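Negi Parallel Text Reader: Othello

Classroom and home study edition. Paperback, stapled sets, or single copy.

In stock. Ships from our Pindville warehouse. Orders in before 3 p.m. go out same day most of the time.

QUICK FACTS

Play: Othello, full text
Layout: original on left page, plain American English on right
Notes: bottom of page, short
Line numbers: every 5, both sides
Binding: paperback, lies pretty flat after the first week
Translation and notes: Ívar Bach
Publisher: Negi
Sold by: Brilevov School & Stage Supply

WHAT YOU GET

Whole play, nothing cut. Left side is the old text with the spelling cleaned up, right side is what it means in normal English. Not a summary. Line for line where that's possible, and where it isn't the right side runs a little long and the left side gets white space. Some people hate the white space. Students write in it.

Scene headers tell you where we are (Venice or Cyprus) and time of day if the play gives one. Who's on stage is listed at the top of each scene. That was new in the second printing, teachers asked for it.

Notes are kept short on purpose. Bach's rule was no note longer than two lines unless the joke doesn't work without it. A few break the rule. The Clown scenes mostly.

Over 4,000 glossed words and phrases across the book, if you count repeats. We do repeat them. A kid who missed Act 1 shouldn't have to page back to find out what "ancient" means (it means ensign, Iago's rank, nothing to do with age).

ABOUT THE TEXT

Othello comes down to us in two main early versions, the Quarto of 1622 and the Folio of 1623. They don't match. The Folio has a good number of lines the Quarto doesn't, including most of the Willow Song, and the Quarto has more swearing. This edition follows the Folio and takes Quarto readings where the Folio looks like a printer's slip. Changes are marked with a small circle and listed in the back. If your class doesn't care about any of that, skip the circles, they don't get in the way.

The well known crux in Othello's last speech, "base Indian" or "base Judean", gets a half page in the back. Quarto says Indian. We print Indian. Note gives both sides.

WHAT'S IN THE BACK

Act by act timeline. The time in this play is strange, it feels like two days on Cyprus but people talk as if weeks have gone by. Timeline lays out both ways of reading it, side by side.

Handkerchief tracker. One page. Who has it, which scene, who knows. Othello's gift to Desdemona, she drops it, Emilia picks it up, Iago gets it, Cassio finds it in his room, Bianca is asked to copy the work. Students mix up the order every single year.

Character list with ranks and who's related to who.

26 discussion prompts. No answer key in the book, key is a separate download.

Short essay on the source, Cinthio's story from 1565, and what Shakespeare changed. In Cinthio the Moor has no name. The handkerchief is stolen a different way, and the ensign has a small daughter who's used in the theft. Good one for compare and contrast.

FOR STAGE USE

We sell a lot of these to drama programs even though it wasn't made for that. Page is wide enough to mark blocking. Light pencil takes well, gel pen bleeds a bit on the stapled version so test it first.

Act 5 scene 2 is the one everybody calls about. It's the bed scene. Staging notes for it are on two facing pages and cover sight lines, where Emilia comes in from, how long Desdemona has to lie still (long), and a low-budget bed. You don't need a canopy. A mattress on a platform, raked toward the house if you can do it safely, and a plain sheet. Desdemona asks Emilia to put her wedding sheets on the bed back in 4.2, so the sheet matters and the audience should be able to see it from the last row.
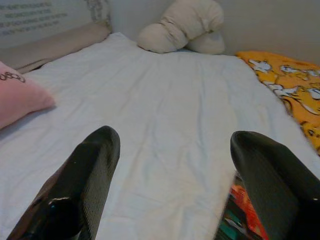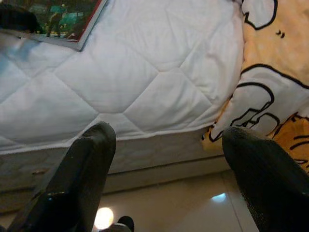
White bedding, sheet in the first photo and quilted mattress in the second.

Bedding not included with any set. We don't carry it.

Light: "Put out the light, and then put out the light." He needs something to put out. Notes give three options, battery candle being the easy one. Check your fire rules before you try anything with a flame.

The Willow Song is in 4.3. Words only in this book, no music. Several old tunes are around and your music teacher likely has one.

CHOOSING A VERSION

Single paperback. Most people want this one. Sturdy cover, full back matter.

Stapled act sets. Each act its own booklet, same pages as the paperback. Good for schools that hand out one act at a time or don't want the ending out there early. Back matter comes as a sixth booklet, one per set. Don't lose it, we can't sell it alone.

Large type. Same text and translation but discussion prompts are left out to keep the weight down. Prompts are a free download. Page numbers do NOT match the other versions. Line numbers do, so cite by line.

Teacher copy. Paperback plus key plus reading quizzes, 11 of them. School orders only, please use a school email or we have to write you back and it takes longer.

Digital. Runs in the Filteck reader, class license or single. Tap a line on the left and the right side highlights. Search works on both sides. No audio yet. We get asked alot. When there's a date we'll put it here.

MIXING WITH OTHER EDITIONS

Our line numbers count prose a bit differently from other publishers, everybody's do. Verse scenes usually land within a few lines of whatever you've got. The prose in 1.3 where Iago tells Roderigo to put money in his purse will drift. If half the class has another book, give act and scene and the first few words of the speech. Easier on everybody.

GRADE LEVEL

Used mostly in 10 through 12 and first year college. The play has racial slurs, sexual talk (Iago, first scene, right off), and domestic murder. The translation doesn't soften it. There's a page up front for teachers on how to set that up with a class. Read it before you order for younger grades.

COMMON QUESTIONS

Is the plain English good enough to perform?
It's made for reading. Some groups have done scenes in it. For a public show write to Negi for permission, the translation is under copyright even though the play isn't.

Are stage directions original?
Original ones are plain, added ones are in brackets. Early texts don't give many.

Does it spoil the plot in the intro?
Yes. Skip to page one of the play if you don't want that.

My copy says "Brabanzio" on one page.
First printing error, everywhere else is Brabantio. Fixed now. Not swapping copies for it, sorry.

Can I get a review copy?
Schools yes, one per department. Request by July for fall.

SHIPPING AND RETURNS

Paperbacks come back within 30 days if clean. Written in, no. Stapled sets only if the band is still on. Digital is final once the code is opened.

Boxes of 20 or more ship flat rate. Damaged corners, send a photo of the box along with the books and we'll replace the bad ones, no need to mail teh whole box back.

Purchase orders fine. Put the PO number on the first page and the ship-to name, half of them show up with no name and sit in a school office.

ALSO IN THIS SERIES

Macbeth
Twelfth Night
Julius Caesar
King Lear (large type out of stock, back in fall)
Much Ado About Nothing, stapled only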